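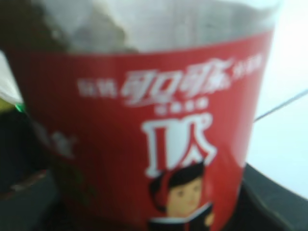 January, Fleller cell, wrist camera and gripper. Start 8:40.

The wrist camera on Fleller was still too soft at short distance this morning, so I took it as the first job of the day. Catinca wrote in the shift notes that Wumeo gives low scores when the gripper comes near to an object, and she suspected the lens ring. At the red Coca-Cola cup I can read the big script 可口可乐 without any problem, but the narrow line of small text under it stays mush, and also the small characters left and upper right of the logo. At this distance the cup takes almost the whole view, so I do not expect perfect sharpness, only better than now. I also noted the thin dark cable which goes diagonally over the bright background on the right side. I want to know where it is before I touch any other cable, see below.

Power off at the cabinet, key in my pocket. The camera bracket is the Ramalho one, with two screws on the gripper flange. Both screws were tight. The lens ring was not. I could turn it with one finger and with no resistance, and the paint mark on the ring did not meet the paint mark on the body. I do not know who painted these marks or for which distance, so I did not trust them and made the focus new.

Procedure, so that the next person does not have to think it out again:

Arm to the service pose, then jog by hand control until the lens is 191 mm from the target card. Measure from the front glass, not from the bracket. Open the live view in Wumeo with sharpening OFF (it was ON, and then every position looks nice). Turn the ring slowly over the best point, come back, stop. Lock with the small side screw, hex 1.5, only until it holds. Old paint mark removed with alcohol, new one in yellow.

After locking I looked at the live view again, because the side screw likes to pull the ring a little. The first time it did pull. Second try was good.

Then the cable. The strain relief at the wrist had slipped and the camera cable had no free loop when joint 5 turned to its end position. This can also move the bracket over time, even with tight screws. I made a new loop, fixed it with hook tape instead of a cable tie, and turned the joint by hand control to both ends at slow speed. The loop does not touch the gripper finger now. I still have the feeling it is a bit long. Silvia, please look at it with fresh eyes.

The thin cable in the background is a different matter. It does not belong to the wrist loom, I followed the loom from connector to connector and nothing leaves it in that direction. I will trace it tomorrow and put a label on it. Until then please do not pull it.

Urnmont gripper: pads cleaned with a damp cloth, no cuts in the rubber. Left pad has a shiny spot near the tip, right pad looks even. Opening and closing from the hand control without noise. I changed the grip force for "paper cup" back to the value on the cabinet sheet. Somebody had raised it, probably for the mugs, and the recipe was saved under the wrong name. There is now a separate recipe "mug". The old file is kept with the ending _old and can be deleted in February. 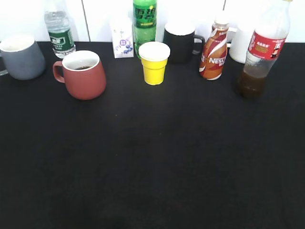 TABLE AND SIDE CAMERA

With the drinks in a row at the back edge, the whole front part of the black cloth stays free, and this is the layout I want as standard for the start position. The small yellow paper cup in front of the green bottle is a good point to judge the exposure: the rolled white rim should not burn out against the white wall. The black mug next to it is the opposite case, the body goes easily into the cloth and you find it mostly by its white rim.

Some limits of the present side camera position. The tall bottles touch the upper border and two of them lose the top, the green one and the water bottle behind the mugs on the left. The gray mug is partly outside at the left border. For the mug and the paper cup recipes this is acceptable, for bottles it is not, if the software needs the cap. I would raise the tilt a little, because there is a lot of cloth in front that we can give away. I did not change it today, Catinca has her calibration from last week on this position and I want to ask first.

The white mug stands half hidden behind the NESTLÉ bottle. For training runs maybe okay, for acceptance runs please give it more space.

Be careful with the reddish-brown mug, it has dark liquid in it. Empty it before any gripper run. The drip tray under the table does not protect the cabinet fan.

Saved in Wumeo as configuration 311. The comment field is filled in this time.

OPEN POINTS

Trace and label the thin cable (me).
Check length of wrist loop (Silvia).
Tilt of side camera, yes or no (Catinca).
Order gripper pads, one pair, left pad will need it first.
Hex key 1.5 is missing from the Fleller drawer, I used the one from my own set. Please return it if you have it.

Power on again 11:20, no alarms. Cell is left in manual mode, speed limit at 5 percent.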